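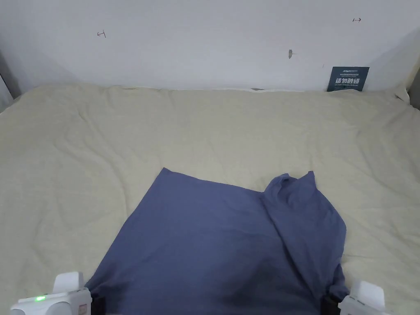 **Call for participants: garment handling with paired hand-held grippers**

The Hiloncombe study is looking for adults to fold, spread and straighten clothing using a pair of hand-held grippers. Sessions are paid. No background in robotics or computing is needed, and most people get used to the grippers within the first practice block.

The study is run by the manipulation group at Jendness, with data processing by Trillari. Recruitment is open now and closes at the end of January, or earlier if all places are filled. There are 86 places.

## What the study is about

We want to know how much a robot can learn about soft items from people who do the task with the same kind of jaw the robot has. Cloth is hard for robots. It changes shape each time it is touched, and a shirt dropped on a bed twice will not land the same way. Recording a person is faster than steering an arm by remote control, and the motions tend to be smoother.

In our first round, policies trained on 1000 recorded folds handled flat shirts well and did poorly on bunched ones. The usual failure was picking up two layers when only one was wanted. Going back through the recordings, we found that people often lift a corner, look at it, and put it down again before committing to a fold. Our first round had too few of these corrections, partly because we had told participants to work quickly. This round has no speed target.
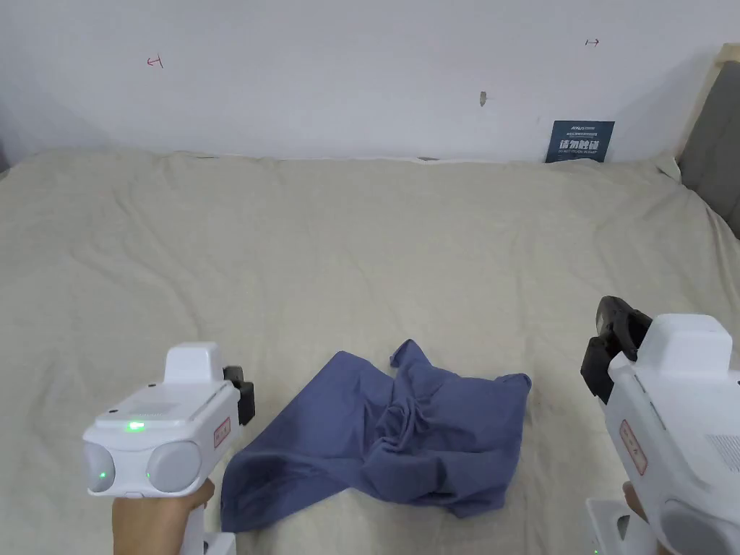
## What you will do

You will hold one gripper in each hand and work on a garment laid on a bed. The jaws close when you squeeze. The tasks are:

- spreading out a crumpled shirt
- folding a shirt from a flat start
- folding a shirt from a bunched start
- smoothing the sheet between trials

You choose your own way of doing each task. We don't teach a folding method, and we would like you not to copy one from a video beforehand. If a fold goes wrong, fix it as you would at home and carry on - those trials are kept and used.

Each visit lasts 2 hours including breaks, and we ask everyone to come for two visits. Morning visits start at 9:30 and afternoon visits at 1:30. The second visit repeats the same tasks with a different set of garments.

We record from more than one viewpoint. A head-level view shows both grippers and the bed, which tells us where the hands are in relation to each other. A wide-angle view from the gripper shows the linkage arms close up with the cloth under them. 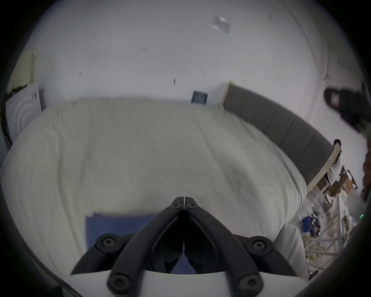

The two views are lined up in time before training. The wide view takes in a good deal of the room as well, and walls, furniture and anyone standing nearby can show up in it. Faces are blurred before the recordings leave our server. We do not record sound.

## Who can take part

You can apply if you:

- are 18 or older
- can stand for 20 minutes at a time
- can squeeze and release a hand grip repeatedly without pain
- can read and sign the consent form in English

Left-handed people are very welcome. They were underrepresented in the first round, and we would like to look at which hand leads in a two-handed fold. Glasses are fine. Please leave rings and bracelets at home, and wear sleeves that stay put at the wrist.

You can't take part if you were in the first round, or if you work for Jendness or Trillari.

## Setup

All visits take place at the Nogueira building, second floor. Every trial begins from the same standing position, and the arrows on the wall are there to be left alone, so please don't lean on it or rub at them.

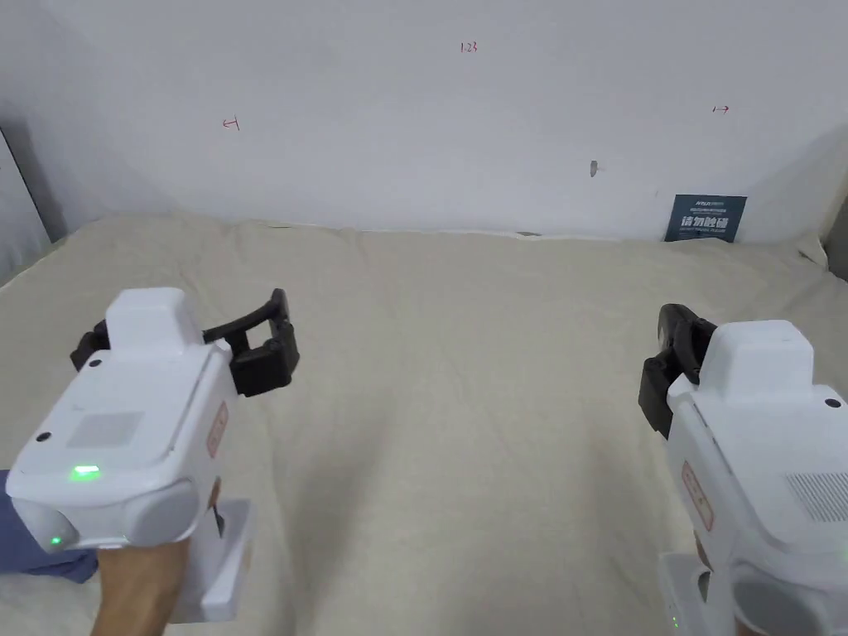 *Both grippers over the bare cloth, jaws open. The sign against the wall reads "请勿触碰" (please do not touch).*

## Pay

Participants receive $45 per visit, paid by bank transfer within ten working days. If you stop partway through a visit you are still paid for that visit. Parking behind the building is free with a pass from the front desk.

## Your data

Recordings are stored under a participant number. You may ask for yours to be deleted until the dataset is frozen, and the freeze date will be on your copy of the consent form. After that we can't pull out single recordings. The blurred dataset will be shared with other research groups under a non-commercial license.

## How to apply

Fill in the short form on the Hiloncombe study page. It asks for your age range, your dominant hand, your height and the times you can come. We reply to all applications within a week - check your spam folder before writing to us again.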